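Relatório de projeto -- Análise de andamento em gravações de ensaio do coletivo Drerkuvura

Versão revista em setembro, depois dos comentários da primeira entrega. As secções 2 e 4 foram reescritas; a secção 3 mantém-se quase igual.

## 1. Objeto

O projeto trata da estabilidade de andamento num grupo de música improvisada que toca sem metrónomo e, na maior parte do repertório, sem bateria. O Drerkuvura é um quinteto com voz, clarinete baixo, harmónio, contrabaixo e percussão ligeira. A percussão só entra em três das peças analisadas.

A pergunta de partida foi formulada pela orientadora, Ha-rang Tak, nestes termos: quando o grupo acelera, acelera em conjunto ou há um instrumento que conduz a mudança? A bibliografia consultada na unidade curricular trata sobretudo de quartetos de cordas com partitura, em que os pontos de referência são fixos. Num grupo que improvisa, esses pontos têm de ser obtidos da própria gravação.

Não se pretende avaliar a qualidade das interpretações.

## 2. Material

As gravações foram cedidas por Marek Šindelář, contrabaixista do grupo, em ficheiros WAV de 24 bits a 48 kHz. Cada sessão tem cinco pistas: uma por instrumento, exceto a percussão e o harmónio, que partilham um par estéreo. A separação entre estes dois é fraca e condicionou a análise, como se explica em 4.2.

Foram selecionados 30 excertos, todos com pulsação audível durante pelo menos quarenta segundos. Ficaram de fora as passagens em tempo livre, o que elimina por completo a peça "Gultutov" a partir da segunda secção. A primeira secção de "Gultutov" foi mantida, porque o contrabaixo tem ali um ostinato regular em compasso de sete tempos.

As peças representadas são:

- "Sallivbridge" (duas versões, uma com percussão)
- "Gultutov", primeira secção
- "Yang", integral
- quatro esboços sem título, identificados por letra nos ficheiros originais (A, C, D, F)

Os esboços B e E não foram entregues. Segundo Šindelář, o grupo abandonou-os.

## 3. Método

### 3.1 Deteção de ataques

A deteção foi feita por fluxo espectral, com janela de 1024 amostras e salto de 256. O limiar adaptativo usa a mediana local mais um desvio constante, ajustado por instrumento. Para o clarinete baixo foi preciso baixar bastante o desvio, dado que os ataques em piano quase não têm transiente.

O procedimento automático produziu 3.591 ataques. Depois de retirados os duplicados e os ruídos de chaves e de fole, restaram 2.501. A revisão foi manual, com audição a metade da velocidade, e ocupou a maior parte do tempo do projeto.

### 3.2 Atribuição à pulsação

Dos ataques validados, 1.336 coincidem com uma pulsação, com tolerância de setenta milissegundos para cada lado. Os restantes são subdivisões, ornamentos ou notas deliberadamente deslocadas. A grelha foi marcada à mão por dois ouvintes, em separado, e as divergências foram resolvidas numa terceira audição conjunta.

A tolerância foi escolhida por tentativa. Com cinquenta milissegundos perdiam-se quase todas as entradas da voz em "Yang", que chegam sistematicamente tarde; com noventa, começavam a entrar colcheias nas passagens rápidas do esboço D.

### 3.3 Medida de condução

Para cada par de instrumentos calculou-se a correlação cruzada entre as séries de intervalos, com atrasos de uma a quatro pulsações. Considera-se que um instrumento conduz outro quando o máximo da correlação ocorre com atraso positivo e excede o valor obtido em séries permutadas.

## 4. Resultados

### 4.1 Deriva

Quase todos os excertos aceleram. A deriva é pequena nos esboços e mais marcada em "Sallivbridge", nas duas versões. A presença da percussão não reduz a deriva, ao contrário do que se esperava. Torna-a mais regular: na versão com percussão a curva é praticamente linear, ao passo que na outra há dois patamares com um salto entre eles, no regresso do tema cantado.

"Yang" é a exceção. O andamento desce ao longo de toda a peça, com uma recuperação breve antes da coda.

### 4.2 Condução

O contrabaixo conduz o clarinete baixo na maioria dos excertos em que ambos tocam. O atraso típico é de uma pulsação. No sentido inverso não se encontrou relação acima do acaso.

A voz não conduz nem é conduzida de forma clara. O número de ataques vocais por excerto é baixo -- em dois casos insuficiente para o cálculo -- e as consoantes iniciais dificultam a localização do ataque. Foi usado o início da vogal, conforme sugestão da orientadora, mas a escolha é discutível e altera os valores em "Yang".

Para o harmónio e a percussão os resultados não são fiáveis. Tentou-se uma filtragem passa-alto a 2 kHz para isolar a percussão, com sucesso parcial nas escovas e nenhum no bombo de mão. Estes pares foram retirados da tabela final.

### 4.3 Comentário do grupo

Os gráficos foram mostrados a Šindelář antes da redação. A deriva em "Sallivbridge" não o surpreendeu; o salto na versão sem percussão, sim. A explicação dele é que o grupo respira em conjunto antes do regresso do tema e retoma a partir do andamento da voz. Os dados não permitem confirmar esta leitura, porque a voz está em silêncio nos compassos imediatamente anteriores.

## 5. Limitações

A amostra vem de um único grupo e de uma única sala. A fuga entre microfones foi estimada só para o contrabaixo, e é provável que alguns ataques do clarinete baixo estejam duplicados nessa pista apesar da revisão. A marcação da grelha depende de dois ouvintes com formação semelhante, ambos estudantes do mesmo curso.

A correlação cruzada pressupõe séries aproximadamente estacionárias. Nos excertos com deriva forte foi retirada a tendência linear antes do cálculo, o que é adequado para a versão de "Sallivbridge" com percussão e menos para a outra.

## 6. Trabalho seguinte

Estão previstas duas alterações ao procedimento. A primeira é gravar o harmónio com microfone de contacto, em pista própria. A segunda é substituir a tolerância fixa por uma proporcional ao intervalo local, o que deve resolver o problema do esboço D sem prejudicar a voz.

O código de deteção e as grelhas marcadas ficam na pasta do projeto -- os ficheiros de áudio não, por pedido do grupo. Quem quiser repetir a análise deve pedir as pistas diretamente a Šindelář e confirmar que recebe a segunda exportação, dado que a primeira tem o clarinete baixo desalinhado em relação às outras pistas.
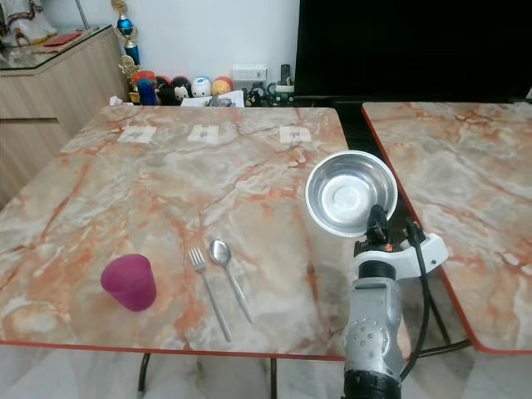

O desalinhamento é constante dentro de cada sessão e pode ser corrigido com um único deslocamento por ficheiro. Os valores usados estão no cabeçalho das grelhas, em amostras.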